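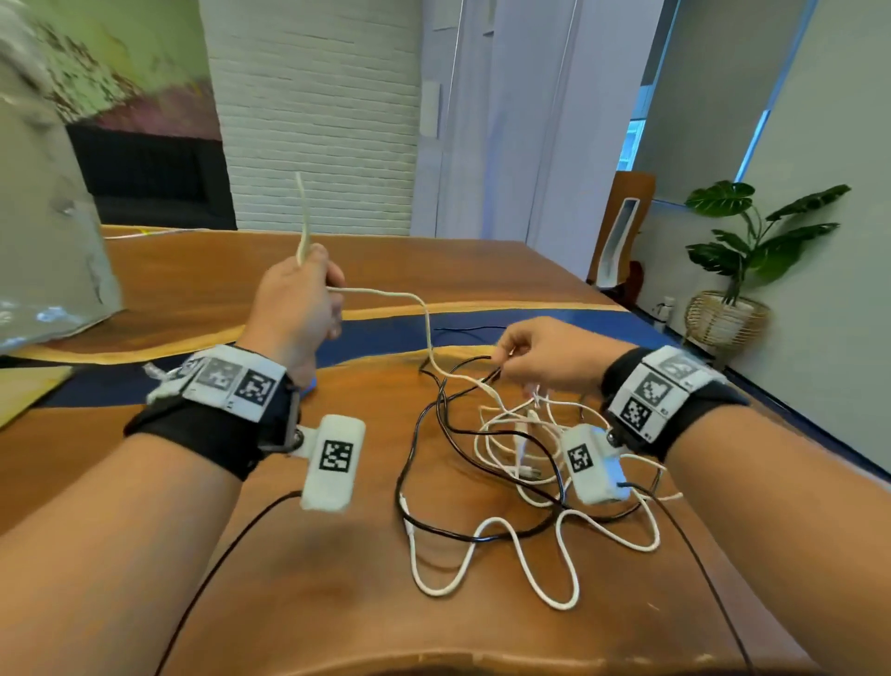

The Flilska open day was sold to us as "see how robots learn to use their hands", so I gave up an afternoon in February and went. Long thread, and I'll say now that I came out less convinced than I went in. The star turn was a person sorting out a heap of black and white cables on a wooden table with a strip of blue resin through it, wearing straps on both wrists with little square black-and-white markers printed on them. No robot did any of the untangling. The robot part comes later, they said. It always comes later.

The idea, as explained to us: wrist units and head camera record where the hands go, people do the same job over and over, and all that gets fed to a machine which is then supposed to do it on its own. Fine. I follow that much. What I wanted to know was how far along "supposed to" had got.

The leaflet says 1,539 recordings of cable work so far. Cable work covers untangling, coiling and "general tidying". I asked what counted as one recording. A full job from heap to neat coils? One knot? The answer was that it depends on the session. So that number could mean nearly anything, and it was in the biggest type on the page.

They want 3,000 before they train the next version. I asked why 3,000. Was there a curve, a test, something from the last version that pointed to it? I was told it was "a sensible target". My gym has sensible targets as well.

Credit where due, the person doing the untangling was very good and very patient. I tried it afterwards (they let visitors have a go, without the straps) and lasted a few minutes before I was pulling at things like a dog with a slipper.

And that did change my mind on one point. Cables are a proper test. They don't keep their shape, they hide underneath each other, and you pull one end and something moves that you didn't know was attached. If you want to embarrass a robot, hand it a drawer of old chargers. I have no quarrel with the choice of task.

My quarrel is with the talk that came before it. The slides had the words "household ready" on them. Ready for which household? The talk had one clip of an arm lifting one cable off a bare worktop, speeded up. I asked how much it had been speeded up and the speaker said they'd find out for me. I left my email address. Still waiting.

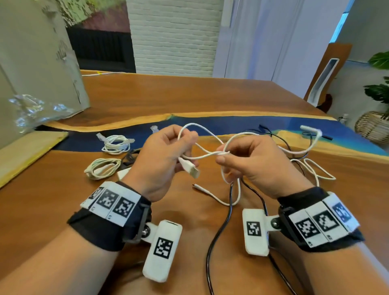

I also asked what happens when a person gets it wrong. You pick the wrong loop, pull it tight, make the knot worse, then have to undo your own mess. Do those recordings get thrown out? Two members of staff gave me two answers. One said mistakes are useful and they keep them all. The other said they clean them out before training. Those are very different machines at the end of it, surely?

Someone from Prernden was there as a partner - they run a repair and reuse warehouse and would like the robot to sort donated electricals. I warmed to them because they were the only ones talking about a real job. They get crates of mixed leads in and people have to sort them by hand. It's dull and it's slow and they can't keep staff on it.

But when I asked what they'd pay for, the answer was a machine that gets through 400 leads in a shift without somebody standing next to it. I then asked the Flilska side how many it managed now. "We aren't measuring throughput at this stage." Right. So the customer has a number and the supplier hasn't got one. Everyone smiled and we moved on to the biscuits.

The biscuits were good.

A reply already asking whether this is the same outfit as Plattner. No. Plattner did the laundry-folding demo I moaned on about last year, the one where a man behind a curtain had the controls. Flilska were at least open that a human was doing the work. They put the human at the front of the room, at the table, where you could stand and watch the hands. I'd take that over the curtain every time.

It does leave an odd feeling, though. You turn up to see automation and you see a person doing careful work with their fingers while a crowd films it on their phones. The bloke beside me kept asking when it would start.

On privacy, as a few of you asked. The head camera sees whatever the wearer sees, so if they send these kits out to people's homes (that's the plan, 1,000 homes by their own slide) it'll be seeing your post, your kids, your pill packets. They said faces get blurred. I asked about the post. They said that was a good question. I've been to enough of these to know that "good question" means no.

And what do the people wearing the kit get? There's an hourly rate, apparently, but they wouldn't say what it was with visitors in the room. I would have thought an open day was the place to say it.

Things I'd want to see before I went to another one: the same heap of cables given to the robot at normal speed. The failures as well as the one that went well. What "done" means, written down before the start. Someone from outside doing the tangling. None of that is expensive. You could do it on that very table.

Grustov, who put money into Flilska, have posted that the day "showed the future of home robotics". I was there. It showed someone sorting cables, and I'd have been quite happy with the day if it had been advertised as that.

To those saying I'm being harsh on a small team: maybe a bit. The staff were friendly, they answered more than they had to, and the person at the table put up with a lot of heads leaning in. If the next open day has a working arm in it I'll go and I'll say so on here, even if it makes me look daft.

For now my own drawer of leads is still in a state - I had a look when I got home and shut it again.

Tagged: Robots & Automation | Events | Opinion

We use cookies to keep the site working and to see which posts get read. Accept all | Manage choices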